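Speaker notes: What the Label Has to Do
Skedwood Small Manufacturers Evening, Wednesday, 7 p.m.
Talk runs 30 minutes, questions after

Slide 1. Title

Wait for people to sit down. Say thanks to the library for the room. Mention that the handout is on the back table and that it has all the label layouts on it, so there's no need to copy anything down.

Say what the talk covers: labels on shelves, drawers, bins and boxes inside a workplace. Shipping labels and legal labels are a different talk.

Slide 2. Where this comes from

I spent four years in the parts room at Gittins. We made and repaired kitchen vent hoods. The room had 108 drawers along one wall, and when I started, the labels had been written by at least three different people over a long time. One drawer said "clips." Another said "clips (other)." A third said "see Gittins list," and the list was gone.

Pause here. People usually have one of their own to offer. Take one or two, then move on.

Slide 3. Who reads a label

The person who writes the label already knows what's inside. The person who reads it usually doesn't, or knows it under a different name. So before you write anything, pick the reader. In our case it was the new hire on the late shift, working alone, with a work order in one hand.

That choice settles a lot of arguments. If the work order says "bracket, left," the drawer has to say "bracket, left." It can't say "L-brkt" even if everyone on days calls it that.

Slide 4. Three lines

Show the drawer label from the handout.

Line one is the name, the same words as on the paperwork.
Line two is the part number.
Line three is where it goes back to, meaning the row and the position.

People leave out line three. On a fixed drawer it seems pointless. But drawers get pulled out and carried to the bench, and then they sit there until somebody guesses.

If somebody asks about pictures on labels: yes, for small hardware. A line drawing at actual size is very good for screws. For larger parts I never saw it make much difference.

Slide 5. Size of type

Read the label from where the person stands when they need it. For a drawer at chest height that's arm's length. For a top shelf it's across the aisle.

We settled on 18 point for drawers. It looked too big on the screen and fine on the wall. For the upper shelves we printed the name alone, as large as the card would take, and put the part number underneath on a second card.

Capital and small letters together. All capitals slows people down once you get past a word or two.

Slide 6. Color

Go slowly on this slide, there are always questions.

Color is good for one thing at a time. Pick what it means and write that down on a card by the door. At Gittins, color meant product line. Then someone began using red for "reorder soon," and we had red drawers that meant the restaurant line and red drawers that meant nearly empty. It took a month to sort out.

Some people in any group can't tell red from green. Put a word on the label as well as the color.

Slide 7. Bins and boxes that move

Everything so far was about storage that stays put. Once a bin moves, the label has a harder job. It gets bumped, it ends up facing the wall, and the contents change.

Label two sides that meet at a corner. One of them will usually be showing. Don't put the only label on the lid. Lids get swapped.

Plain metal bins are the ones I get asked about most. 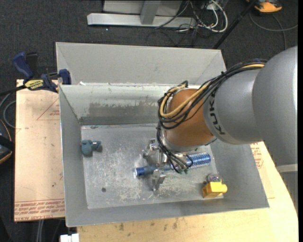

Slide 7: Open sheet-metal bin under a KUKA robot arm.

For metal, I prefer a card holder to a sticker. Wipe the spot first, let it dry, and press the holder on hard — most of the ones that fell off ours had been put on over dust or oil. The card slides out when the contents change, and you don't end up with five old labels stacked under the new one.

If you do use stickers, take the old one off completely. Budget time for this. It is dull work.

Slide 8. Keeping it up

Mention the two label printers I've used, the Zatent and the Vornetti. Both were fine. I kept the Zatent for cards and the Vornetti for tape. Don't spend long on this, people can get stuck on equipment.

What matters more is that the blank cards are in the same room as the drawers. When ours were in the front office, nobody walked up there to fix a label. They crossed it out with a marker.

Walk the wall once a season. We did ours in April, after the slow weeks. Bring a pencil and mark anything you had to open to be sure of.

Slide 9. Try this at work

Pick one shelf. Ask someone from another department to find three things on it, and don't help. Note where they stop and where they open the wrong box. Fix those labels first and leave the rest alone for now.

Slide 10. Questions

Leave the handout layout on the screen. If it's quiet, ask who has a "misc" box and what's in it.

Lights and projector off by 8:30. Key goes back in the drop slot.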